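Tiempo de lectura: 2 minutos

Platos de papel y manchas de grasa: lo que hago en mi cocina

Por Pejman Asadi

En mi casa se come mucho frito, y después queda la grasa en todas partes. Escribo los consejos que me funcionan desde hace años.

Para la encimera, primero retiro la grasa con papel seco. Luego paso un paño con agua tibia y unas gotas de jabón. No empiezo con agua, que la grasa se extiende más.

El aceite usado lo dejo enfriar y lo guardo en una botella de 1000 ml con tapa. Cuando está llena, la llevo al punto limpio.

Los platos de papel los compro en mayo, antes de las comidas en el patio. Se guardan en un armario seco, lejos del fregadero. Para comida con salsa pongo dos juntos. Si el plato está limpio, sirve también para dejar encima la cuchara de remover, o para pelar ajos.

Mi vecino Shahram Mousavi pone uno debajo de la botella de aceite y lo cambia cada semana. Yo lo copié.

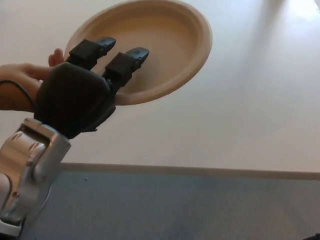
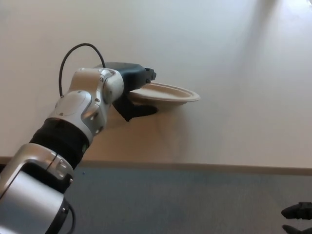 Plato de papel de color beige, poco profundo.

Artículos recientes
Cómo quitar el olor a pescado de la sartén
Guardar el arroz sin bichos
Afilar cuchillos en casa

Usamos cookies para mejorar su visita. Aceptar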